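Do Refurbished Office PCs Save Schools Money?
Project report, Padinholm evening course, April

The Havuvon leaflet claims a refurbished desktop lasts as long as a new one. We doubted that, so we went through the school's repair log. It has 1158 entries, and 817 of them give a cause we could use. The rest say things like "fixed" – no help to anyone.

Memory faults came up often, but the log never says whether a stick was replaced or just pushed back in. A seller could read that either way.
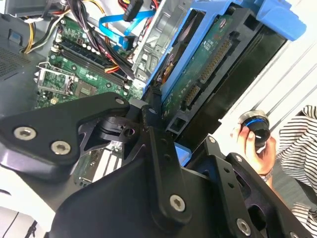 We also priced 50 machines from Ivix. The quote looked cheap until we added 2 years of warranty. After that the gap was small, and we would not call it proof of savings. Power use was left out because our meter readings did not agree.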